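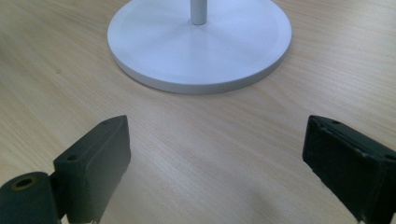
I put off cleaning the table for months, mostly from laziness and a little from fear of the finish. Light wood-look tops like mine hide dust beautifully until the sun gets low, and then every swipe mark from the last bad wipe-down shows up at once. So one evening in November I sat down, worked out a routine, and I've stuck with it ever since. It takes me 5 minutes if I don't get distracted by the mail.

What you'll need

Two microfiber cloths (one damp, one dry)
A bowl of lukewarm water
A drop of dish soap, and I do mean a drop
A soft, dry paintbrush, the inch-wide kind
Stick-on felt pads, if your lamp doesn't have any

I used to buy the Cleltix wood spray and I still have half a bottle under the sink. It smells great! But on a smooth top it left a film I could write my name in, so now it only comes out for the bookshelf.

Step 1. Unplug the lamp and move it

I know, I know. I wiped around mine for ages. Then I finally picked it up and found a perfect circle of grime marking where it had been. If yours has a wide flat base on a thin pole, don't drag it by the pole. Hold the pole low with one hand, get the other under the rim, and lift. Set it on a folded towel on the floor, with the cord looped out of the way of your feet (ask my left big toe).

Step 2. Dry dust first

Go over the whole top with the dry cloth before any water comes near it. Skip this and you're making a very thin mud. Fold the cloth in four and turn to a clean side when it looks gray.

Step 3. Wipe with the grain

Stir the drop of soap into the water, dip the other cloth and wring it out hard. Harder than that. It should feel cool, and nothing should drip when you squeeze it. Then take long strokes the way the grain lines run, overlapping a bit each time. Going in circles is what gave me all those swirls in the low sun.

For a sticky ring, lay the damp cloth on it for 2 minutes and go make coffee. It usually comes up with one wipe after that. If it doesn't, repeat it and leave the scrubby side of the sponge alone.

Step 4. Dry it right away

Same direction, dry cloth, a little pressure. Crouch down and look across the top toward the window - streaks show up from there that you'll never catch standing.

Step 5. Do the lamp while it's down

Matte white is a fussy finish. Brush the dust off the base from the middle outward, paying attention to where the pole meets it, then go around the rim with a barely damp cloth. Dry it before it goes back. Please don't use a melamine sponge on it. I tried one on my old Pritance lamp and ended up with a shiny patch that looked worse than the smudge had.

While it's tipped over, check underneath. Grit stuck to the bottom of a heavy base will scratch a tabletop every time somebody nudges it. Replace any felt pad that's gone hard or slid off center, and press the new ones on for a good half minute.

Step 6. Put it back

Give the table ten minutes to air first, then set the lamp straight down. I shift mine over a couple of inches each time so the top ages evenly. Plug it in last.

I do the whole thing every other week, and just the dry cloth in between. If your top is real oiled wood, leave out the soap and check what the maker recommends before you start.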